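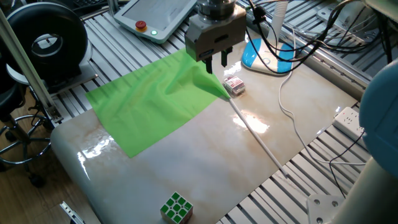

Gripper over the green cloth, right corner raised

Two-finger gripper drops cloth on the lift
Posted by Cumwood, Jun 12, 2025

Shared workshop build. The arm picks a cloth by one corner on a glossy marble-look panel. The fingers close, but the corner slips out 2 times in 4. Force is at maximum. Is this grip or approach height?

Grolley
Height, probably. The left finger sits lower than the right in your photo. Level them first, then lower the pick point 1 mm at a time until both tips just touch the cloth. Glare off that panel will also upset a depth camera, if you use one – try a matte grey mat.

Yimyam
Rubber tips. Fixed mine.

Lovthorpe
Agree with Grolley on levelling. Also slow the first part of the lift and pause 1000 ms after closing.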